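### 4.2 Pledges, deliveries and the gap between them

The coding problem first. A pledge of military aid is rarely one event. A minister says it on the radio, a press office softens it the next morning, parliament votes weeks later, and the trucks move whenever they move. Our first pass counted each of these as a separate pledge and the totals came out far too high. Second pass, only the earliest statement naming both an item and a quantity. That left 474 statements in the corpus, down from a number we would rather not print.

Of the 474, 240 could be matched to a delivery notice of any kind. We treat a notice as a match if the item is the same and the recipient confirms it within the study window. Spare parts are excluded. Ammunition is a headache, see 4.4.

The rest are not all broken promises. Some were folded into later packages under a different name, some were delivered quietly and never announced, and a good many are simply still open. Rothe coded the German-language statements twice, in February and again after the codebook was revised, and the two rounds agree well enough except on the word *prüfen* ("to examine"), which he moved from "pledge" to "signal" the second time. We kept the second reading. Jörg Rothe's notes on this are in Appendix B, untidy but complete.

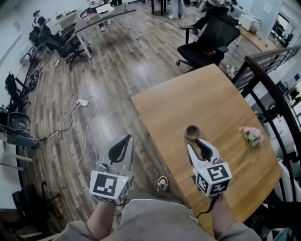 **Figure 3.**

Timing is the more interesting part. Statements made before a summit name larger quantities than statements made after one, and they take longer to match. The pattern holds for armored vehicles and air defense. It does not hold for small arms, where there is hardly any press interest and the goods tend to leave the depot before anyone talks about them. The median delay for matched armor pledges was 118 days. We had expected less.

Two readings of this. One is bargaining: governments talk high going in so that the partners feel pushed to follow, then settle on what the depots can actualy spare. Böttcher makes this argument for an earlier period and calls it the opening bid. The other is duller, and we lean toward it. Before a summit the political office writes the text. Afterwards the procurement office does, and it has seen the maintenance logs. Our data can't separate the two cleanly. Interviews might, but officials who would know are mostly still in post.

A note on coalition governments. Where the defense and foreign ministries are held by different parties, the first statement comes from the foreign ministry more often than not, and it is vaguer. "Heavy equipment," "further systems," that sort of thing. These fail our item-and-quantity rule and drop out, so coalition countries look more careful in the table than they sound on television. Reviewers of the Niswood working paper raised this. Fair point. A looser rule is tested in 4.5 and the ordering of countries changes little, though the middle of the table shuffles.

Press sources were pulled through Dunix, wire copy only, duplicates removed by hand. Regional papers were left out except for the Hindham archive, which carries full transcripts of evening addresses where the wires cut them to a paragraph. Translation matters here more than we thought it would. One address was rendered as "agreed to send" in one wire and "agreed in principle to discuss sending" in another, same hour, same speech. In such cases the transcript wins. Where there was no transcript the weaker wording was used, which probaby pulls our pledge counts down a little.

Re-export approvals are coded apart from direct transfers. A government that allows others to send its tanks has promised nothing from its own stock, yet headlines merge the two all the time. Section 4.3 takes these up separately.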